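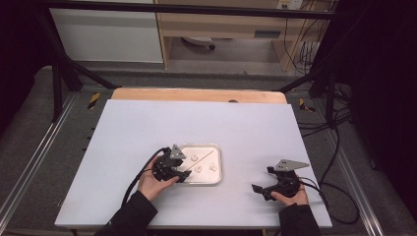
Three pieces to a stick is plenty, according to a reader at Mevden, who had been crowding on five and finding the middle ones underdone. Spacing matters more than number. Leave a finger's width between pieces, and keep 3 cm bare at the blunt end for turning.

A shallow metal tray suits the work: the rim stops small items rolling and the skewer can rest across it.
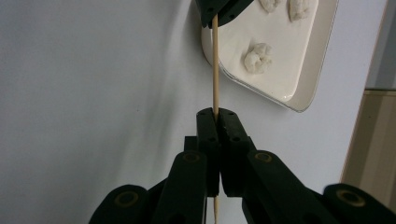

Plain wooden skewers vary in straightness, so sight along each one and discard any that bow. Soak the rest for 18 minutes, then drain for 12.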